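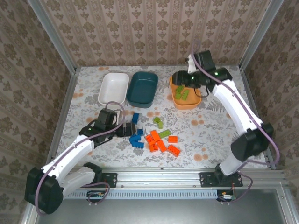 *Sorting table, blocks and containers: three green blocks in the orange container, the remainder on the cloth.*

The Dretusmont Play Library lends construction sets to nurseries, childminders and families throughout the district. This gallery page concerns the sorting of large building blocks by colour, a task which forms part of the inspection of sets. It accompanies the printed guide to the Hofstetter Collection and was last revised on 23 November 2020.

Blocks are spread over the middle of the table, with the containers standing behind them. A patterned cloth is used in the sorting area. Borrowers may use any cloth they have at home, provided that it lies flat.

**Loose blocks at close range.** Blue, lime-green and orange bricks lie together on the printed cloth. Several of the blue ones are upside down, with the round tubes inside them open to view. Both the studs and the tubes should be checked for damage before a set is returned. 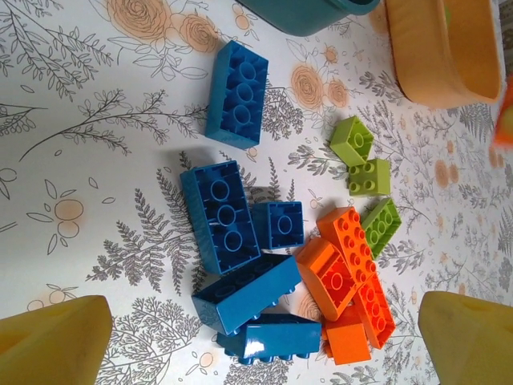
## Blocks sorted by colour

Each colour has a bowl of its own. Blue blocks are in the white bowl, orange blocks in the teal bowl and green blocks in the light orange bowl. The colour of a bowl need not match its contents, and younger children often enjoy choosing which bowl is to be used for which colour.
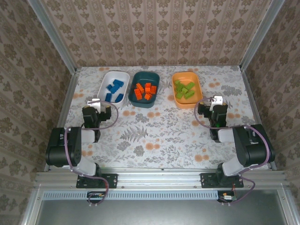

**May sets be returned unsorted?**

Sets are accepted in any order, but all blocks must be clean and dry. Borrowers who have time to sort by colour are asked to place each colour in a separate bag.

## Borrowing from the collection

The Hofstetter Collection comprises 110 sets, of which 15 are reserved for nurseries. The loan period is four weeks and may be extended once on request. No new loans are issued during July, when the annual inspection takes place.

Missing blocks should be reported when the set is handed in. Replacements are held at the Flanik Street store.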